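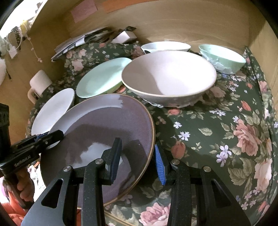
58

Chapter 4
Looking After a Pair of Hand-Held Grippers

I learned most of what's in this chapter at a table with a flowered cloth on it, and I think that's a pretty good place to learn it. A dinner plate will tell you more about the state of your gripper than any test block I've ever bought (and I've bought a few!). It's flat, it's shiny, it has a thin rim, and it doesn't forgive a lazy pad. So before we get to the big welded cells in Chapter 5, I want you to spend some time with a small tool you hold in your own hand, and I want you to get it right.

We'll use the pair from the Zikthorpe bench all the way through. You've already met the tool in Chapter 2, where we talked about why you'd record a person's hand doing a job before asking an arm to do it. Now we're going to set the thing up, wear it out a little, and put it back in order.

Look at the opening picture and find the nearer gripper, the one coming up from the bottom. It's open, with one finger over the purple-brown plate and the other just outside the right-hand rim, so the edge of the plate is between them. That's the position I want you to have in your head for the whole chapter. I call it straddling the rim, and nearly every check we do starts from there.

4.1 The pivots

The fingers ride on two linkages, one a mirror of the other, and the silver pins are where each linkage turns. You can find two on each side in the picture. When I started out I paid no attention to these at all. I fussed with the pads, I fussed with the camera, and I wondered why my left finger kept arriving a hair after my right one. It was a pin. It's so often a pin!

My own rule is to check them every 2,000 closes. Hold the tool still, take one finger between your thumb and forefinger, and wiggle it sideways. You'll feel a tiny bit of give on any linkage. What you're after is a difference between the left and the right. If one side moves more, mark that pin with a dab of chalk and go on to the next. Don't start tightening until you've tried them all, or you'll end up chasing yourself around the joint (I have lost whole mornings of May to this).

Then tighten the worst one first, a quarter turn, and close the fingers by hand. They should meet along their full length. Too tight and the finger drags on its way back open, which feels like stirring cold oatmeal. Back it off until it doesn't.

4.2 The pads

On our tool the gripping faces are ribbed. The blue one on the right is easy to pick out, and the ribbed pad on the left finger is dark. Ribs are great on a bowl and a bit fussy on a glazed plate, where dust settles between them and you lose your hold without seeing any reason for it.

Clean with plain water and a soft brush, along the ribs and never across them. I do this every 200 closes, and more often if we've been working with anything still in its wrapping. Look at the base of the big bowl in the picture and at the mint-green bowl over on the right, and you'll see clear, crinkled plastic. Plastic like that is slippery stuff, and a pad that grabs the wrap hasn't grabbed the bowl. Pull it off before you judge a pad, or you'll be throwing away good rubber.

Stestus sells replacement pads in pairs, and I'd fit them in pairs. A fresh pad facing a tired one pulls the rim over to one side as you lift. You can hear it, too, a sort of squeak.

4.3 Two tools on one table

There's a second gripper reaching in from the left, with its rounded tip over the edge of that same purple-brown plate. Once you have two, you have to look after them as two. Keep a separate card for each. We used to keep one card for the pair, on Hnatiuk's old form with the single column, and we could never say which tool had had its pins done.

Run the rim check with both tools on the same plate, first one and then the other, and write down how it felt in words you'd use out loud. "Left finger late" is a fine note. "Nominal" is a useless one.

Before you go on

Set out a few plates and bowls in more than one size. The Cukeck list in the back of the book has over 58 pieces on it, but you don't need anything like that to begin. Straddle the rim of the largest plate, close slowly, lift it the height of your thumb, and set it down again. Do that until it's boring. Then loosen one pin by a quarter turn, on purpose, and do it again, and write down what changed. Keep that card handy, as we'll use it in 4.4 when we zero the fingers.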